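Trosau League Betting Inquiry: Reader Questions
Updated 2025-02-25

Has anyone been banned?
No. Two club officials were "asked to step back from public duties," which in practice means they sit four rows higher in the stand. Both still draw a salary.

What are they accused of?
Passing team news to a betting ring before it was announced. The inquiry's summary mentions 36 messages and three matches. It doesn't print any of the messages, so readers are asked to take the word "informal" on trust.

Wasn't Flatitz cleared?
The club says so. The summary says there was "insufficient material to proceed," and I'd want to see how hard they looked for material. The club's own lawyers handed over the phone records.

Why is Drarinano still the league sponsor?
It paid for the season up front. The league says the contract has an integrity clause, but won't publish it. We asked in September and got a brochure.

Is the family connection a problem?
One of the two officials is married to the Flatitz owner's daughter. The owner calls him "an enthusiast with no formal role." He had a pass, a parking space and a seat in the dugout. Make of that what you like.

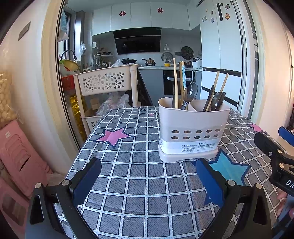 Can I get a refund on my season ticket?
Possibly. So far 2327 holders have applied. The form asks you to show that your enjoyment was "materially reduced," and there is no guidance on how a person does that. Keep your receipt.

Will the full report come out?
The league says yes, once it has been reviewed by the clubs named in it. I wouldn't clear your calendar.

What about Triệu?
The club has asked for its defeat at Flatitz to be replayed. The league has acknowledged the letter. No ruling has been made, and the table stands as it is for now.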